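Flat-Pack and Shelving Assembler, part time — Flalton workshop

Do you like putting things together? We do, and we're looking for one more pair of hands at Gandine, where we build and repair small storage pieces: shelf units, drawer dividers, desk organizers and the odd bookcase that somebody gave up on halfway through.

Most of your day would be spent at a bench with thin panels, edge strips and a box of fittings. You'll sort panels by size, check the edges, line them up and get them standing straight before anything is fastened. It's quiet work and really satisfying once you find the rhythm (there's a radio, and we take turns choosing the station). Some weeks are all new pieces, other weeks are mostly repairs, and in March we usually get a big run of school orders — last time it was 635 dividers, and we had a great time with it!

The job is 14 hours a week, split over two or three days. Mornings start at 9. Monday is delivery day, so we'd like you to be in for that one if you can; the rest we can work out together.

You don't need a certificate or years in a shop. We'd love to hear from you if you've built furniture at home, made models, framed pictures, hung wallpaper, anything where a small gap or a crooked edge bothered you until you fixed it. You should be comfortable standing for part of the day and lifting a carton of panels with a second person. We'll teach you the Pakar fittings we use, which take an afternoon to learn and a couple of weeks to get fast at.

We pay by the hour, training included, and after 100 hours you can pick one piece from the workshop to take home.

To apply, send a few lines about something you've built or mended to the Gandine desk at the Csizmadia building, or drop a note through the door. A résumé is fine but not required. Come by for a look first if you'd like — the side entrance is open until late afternoon, and you're welcome to try a divider or two at the bench.

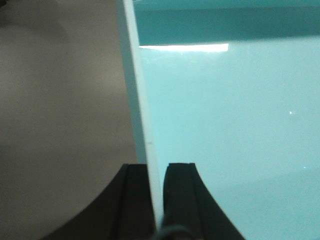 Please tell us in your note which days suit you and when you could start.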